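Everyone wants to talk about how smart the two-armed robot is. I want to talk about its wrists. Ours came from Mikkelsen with a 90-page setup guide, 2 pages of which concern the cable, and the cable is what ends my mornings.

Route it too tight and the hand stalls halfway through a turn. Leave it slack and it finds a chair leg.
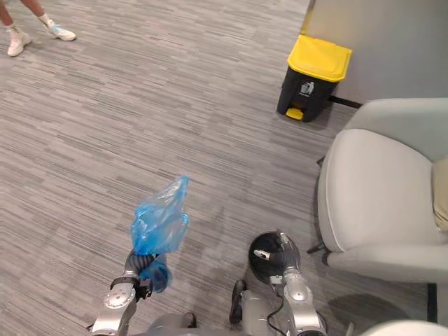 So every 21 hours of running I check the clips, wipe the finger joints and redo the grip zero, a chore Dukow's brochure calls "self-maintaining." Self is me, apparently. I would trade half the cleverness for one decent strain relief and a screw I can reach.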